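Gristov geht nicht über Wasser 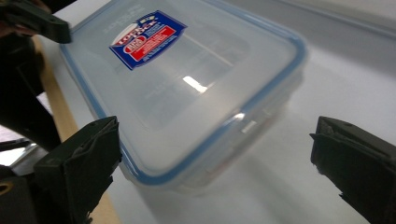 Warum bleibt ein Pferd, das alles springt, ausgerechnet vor dem Wassergraben stehen?

Meistens sieht es die Fläche zu spät, erkennt nicht, wie tief sie ist, und bremst lieber. Dagegen hilft ruhiges Üben an kleinen, flachen Gräben, am besten hinter einem Pferd her, das sie kennt.

So hat Birgit mir das erklärt, und zwar ungefähr dreimal pro Woche, bis ich es im Schlaf aufsagen konnte. Bloß Gristov hat sie es offenbar nie erklärt. Gristov, müsst ihr wissen, ist ein Fuchs mit einem Hals wie eine Kirchenglocke und der Meinung, dass Wasser in Eimer gehört. Oxer? Gern, bitte, höher! Mauer? Kein Problem. Aber leg ihm eine blaue Plane hin, und er macht sich so lang wie ein Zug und schnauft.

Ich reite ihn seit vier Jahren für die Lindemanns, also für den alten Lindemann, der jeden Morgen an der Bande steht und nichts sagt. Das ist schlimmer als Schimpfen, glaubt mir. Birgit Kleinschmidt schimpft wenigstens. Sie ist früher selbst groß geritten, hat eine Stimme, die man bis zum Misthaufen hört, und trainiert mich für ein Honorar, über das wir beide nicht gern reden.

»Hände!«, rief sie an dem Vormittag, von dem ich erzählen will. »Was machen deine Hände da oben, dirigierst du?«

»Ich lass ihn doch gehen!«

»Du lässt ihn überlegen. Das ist was anderes.«

Wir hatten den kleinen Graben aufgebaut, den lächerlichen, über den im Frühjahr die Ponys gehüpft waren. Gristov galoppierte an, Ohren vorn, alles wunderbar, ich zählte die Sprünge runter und dachte noch, na also. Und dann stand er. Ich stand nicht. Ich saß bis zu den Hüften in der Brühe und guckte ihn von unten an, und er guckte zurück, ganz interessiert, als hätte ich da drin was verloren.

Der alte Lindemann räusperte sich. Mehr kam nicht.

»So«, sagte Birgit. »Jetzt weiß er wenigstens, dass man nicht drin ertrinkt.«

Im August war das große Turnier in Ollell, das mit der Wiese und den alten festen Hindernissen, und der Wassergraben dort ist kein Ponygraben. Wenn man davorsteht, denkt man, man bräuchte ein Boot. Lindemann hatte uns trotzdem genannt. Ohne mich zu fragen, versteht sich, ich hab es von der Meldeliste erfahren: Startnummer 548, Gristov, und dahinter mein Name mit einem Buchstaben zu viel.

Also haben wir Jameo geholt. Jameo war damals zweiundzwanzig, ein Schimmel mit Hängebauch, der eigentlich nur noch auf der Koppel stand und Kinder anbettelte. Aber der war in seinem Leben über jedes Wasser gegangen, das man ihm hingestellt hatte, und einmal über eines, das man ihm nicht hingestellt hatte (den Gartenteich von Birgits Schwager, lange Geschichte). Birgit setzte sich selbst drauf. Ohne Reitstiefel, in ihren grünen Gartenschuhen, ich schwöre.

»Bleib mir am Schweif«, sagte sie, »und halt den Mund.«

Und dann trabte der alte Jameo los, so schaukelnd, wie alte Herren zum Frühstücksbuffet gehen, galoppierte irgendwann doch an und hüpfte hinüber, als wäre da ein Ast. Gristov hinterher. Ich hab gar nichts gemacht. Ich hab in die Mähne gegriffen und die Luft angehalten, und auf einmal waren wir drüben, mit einem Riesensatz, viel zu hoch, ich hab beide Bügel verloren und gebrüllt vor Freude, was mir sofort eine Rüge einbrachte.

Das haben wir dann jeden zweiten Tag gemacht. Erst hinter Jameo, dann neben Jameo, dann stand Jameo nur noch auf der anderen Seite und fraß, und das reichte auch. Gristov wollte eben dahin, wo Jameo war. Wasser hin oder her.

Ihr ahnt das Problem. In Ollell darf man keinen Schimmel hinter den Graben stellen.

»Der kommt mit«, sagte Lindemann. Es war der erste ganze Satz, den ich seit Ostern von ihm gehört hatte. »Der steht am Abreiteplatz. Da sieht man ihn vom Graben aus.«

Ich hab das für Quatsch gehalten. Birgit auch, das weiß ich, sie hat es nur nicht gesagt, weil Lindemann die Rechnungen zahlt. Aber wir haben den Alten verladen, mit Heunetz und Fliegenmaske, und er hat die ganze Fahrt über gegen die Trennwand geklopft.

Gristov war an dem Tag so nervös, dass ich beim Einreiten kaum grüßen konnte. Die ersten Sprünge rauschten nur so vorbei, an der Mauer hat es gerumpelt, sie hielt aber. Dann die lange Wendung, und da lag der Graben, breit und hell, und ich merkte, wie er unter mir wuchs und langsamer wurde. Ich kenne das Gefühl. Mir wurde schon nass.

Und da wieherte es vom Abreiteplatz. Rostig, beleidigt, unverkennbar.

Gristov spitzte die Ohren. Ich nahm die Hände runter, endlich mal, und er zog an.

Am Steilsprung danach haben wir die Stange geworfen, vier Fehler, Platz neun. Lindemann stand am Ausritt, gab Gristov eine Möhre, ging rüber zu Jameo und gab ihm zwei.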